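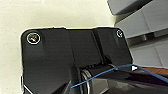
Thursday, 7:40 am

Dye bench. Picking up the walnut hull series where it stopped last week. Bath 3 has been sitting covered since then. Smell is stronger than bath 2 but still plain tannin, no sourness. Skimmed a little film off the top, strained through the old cotton bag, then again through the fine mesh. The second straining took out a surprising amount of silt. Should have done that for baths 1 and 2 as well, so the comparison between them and this one is already a bit off.

Weighed the skeins before wetting out. Jimus wool, the undyed worsted, 29 g each. Eight skeins, same lot as the January batch. One of them was 31 on the scale and I wound off the extra so they would all match. The Bedau linen is a separate question and I am leaving it out until the wool is settled.

Wetting out in plain tap water with a few drops of the neutral soap. Left them an hour. They float for the first ten minutes no matter what I do, and pushing them down just folds air into the middle, so I put the plate on top and walked away.

Mordant plan for today:

Skeins A and B: none
Skeins C and D: alum, the usual amount
Skeins E and F: alum, half the usual amount
Skeins G and H: iron dip after dyeing, no alum

Rehema thinks E and F are a waste of wool. Her view is that walnut doesn't need alum at all and that we only keep using it out of habit. She may be right about wash fastness. I am more interested in the shade. The alum skeins from January came out warmer than the bare ones and I would like to know if half as much gets us most of the way there. It would save us something over the year if so, and the alum bath is the slowest part of the day.

9:15

Alum pots on. Pot 1 (full) and pot 2 (half) on the two left burners. The rear burner is still running hot on the low setting, so pot 2 had to be moved forward after a few minutes when the thermometer got ahead of where I wanted it. I don't think it was over for long. Writing it down anyway in case F and E come out odd.

Brought both up slowly, 45 minutes or so, and then held them. Stirred by lifting the skeins from the ties and setting them back. No poking. The felting on the January skeins was all from stirring with the spoon, I am fairly sure, and they were stiff for weeks.

While those were holding I went back through the book to find what we did for the Trodow order. It is page after page of good notes on color and almost nothing on water. The entry just says "bath topped up" three times with no volume. From now on please write the amount, even if it is a guess. If you topped it up with hot water out of the kettle, write that too. I have done this as often as anyone.

For the record, the full run of walnut results up to now:

Bath 1, first use: dark brown, slightly red, even
Bath 1, second use: medium brown, even
Bath 1, third use: tan, patchy at the ties
Bath 2, first use: dark brown, flatter than bath 1
Bath 2, second use: medium brown with a gray cast, cause unknown

The gray cast on that last one is the thing I would like to explain. Either there was iron in the pot from something else, or the hulls in that bag had started to go before they were soaked. Bath 2 was made from the Ogola hulls and bath 1 from the ones we picked up ourselves. Bath 3 is also Ogola. If today's bare skeins come out gray too, it is the hulls. If they come out clean, I would look at the pot. There is a chip in the enamel of the medium one, near the handle, and it has a rust spot about the size of a lentil.

11:05

Alum pots off and cooling. Left the skeins in, lids off.

Bath 3 into the large steel pot, not the chipped one. Depth on the stick is lower than expected. The silt must have been taking up more room than I thought. Topped up with 2 liters of cold tap water.

Bare skeins A, B, G and H went in first. I had meant to put all of them in together, but the alum skeins weren't cool enough to handle and I did not want the bath sitting on the heat empty. This means two rounds in the same bath, and the second round gets a weaker bath. To get around it I split the liquor: half stayed in the large pot, half went in the tall pot with the lid. So both rounds get a first use, only in less liquid. Crowding is a risk. Four skeins in half a bath is tight but they move.

Color was coming on within five minutes. It always looks far darker wet and in the pot than it ends up, so nothing to say about it yet.

12:30

Rehema came in with the swatch cards for the shop and we spent longer than planned going over the numbering. The cards go by shade and the notebook goes by date, and there is no way to get from one to the other without asking whoever dyed it. Two card numbers came up as problems:

566 is listed as walnut over alum, but the tuft glued to it has gone greenish at the edge and does not look like any walnut we have done. I think it is an onion skin sample on the wrong card.

887 is right but the water amount is missing, same complaint as above.

She proposes a tag on each skein with the bath number and the skein letter, written in pencil on a bit of the spunbond, since that goes through the bath without falling apart. Pencil survives. The marker did not, we tried that and it came off on the wool. Agreed to start with today's set. Tags tied on A through H, loose enough that there won't be a pale ring under the string.

1:45

Bare skeins out. Squeezed, no wringing, and hung over the sink on the rod. G and H held back in a bucket for the iron.

Alum skeins into the tall pot. The heat was harder to keep even in that one. The bottom gets there well before the top does, and with a tall narrow pot you can't turn the skeins over so much as shuffle them. I lifted them every five minutes. If C through F come out lighter at one end, that will be why. Next time use two wide pots or do them a day apart.

2:20

Iron dip for G and H. Small amount, dissolved in a jar first and strained, then into warm water. Two minutes for G, five minutes for H. The change was quick. G went to a cool dark brown and H nearly to black-brown. I think two minutes is plenty. The longer dip also makes the wool feel dry, and that is what people complained about with the charcoal hats.

Rinsed both three times. Kept the iron spoon, the jar and the bucket apart and put them back on the bottom shelf with the red tape. Please do not use the red tape things for anything else, including mixing soap. If there is iron in the medium pot it got there from somewhere.

3:50

Alum skeins out and hung. They do not look streaky so far. One spot on D near the tie, thumb sized, where it was folded. It may wash in.

Saved both halves of the bath back into the one bucket, lid on, labeled "3, used once, 2 L added." I would like to run the second use on Monday's wool and see how it compares to bath 2, second use.

First look at A and B, still damp: brown, a little red, and no gray that I can see under the window or under the lamp. So the hulls are probably fine and I am inclined to blame the chipped pot. To check, dye one small skein from bath 3 in the chipped pot and one in steel, same time, same weight. If the chipped one goes gray we stop using it for anything but iron.

4:30

Washed the strainer bags. The cotton one is getting thin at the bottom seam and has maybe two more batches in it. The mesh one is fine.

Stocks, as of now:
Alum, half a tub
Iron, plenty
Neutral soap, low
Walnut hulls, one full sack and the end of another
Jimus worsted, enough for two more sets this size

Ask Ogola if they can dry the next lot of hulls a bit further before bagging. The bottom of the last sack was damp, and if we store it through the summer like that it will mold.

Still to do:
Dry weights and shade notes for A to H, by daylight
Light test strips in the south window, half covered with card
Wash test on A, C and E, same soap, same water
Chipped pot test
Fix card 566, fill in 887 if anybody remembers
Turn the burner problem in for repair -- it has been on the list twice already

Skeins are on the rod with the fan on low. Do not move them closer to the heater.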